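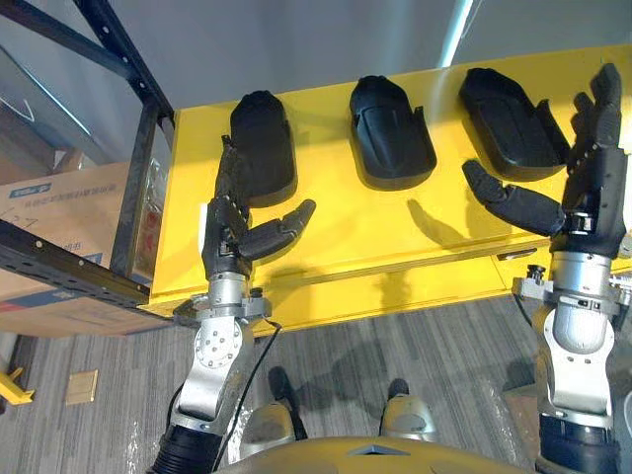 Trirkcombe Open Day Recordings

Recorded 2018-02-03 during the open day at Trirkcombe. The task is to handle black foam trays in the shape of a shoe on a yellow table, with two arms and two hands. The set has 109 episodes and 2,416 short clips.

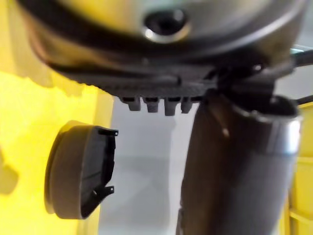 Views are from the head and from the wrist. Wrist clips are often blurred when a part is very near - please do not filter them out. Visitors' voices were removed.

License: ask Teltska before you share the files. Known problems: 3 episodes have no wrist view.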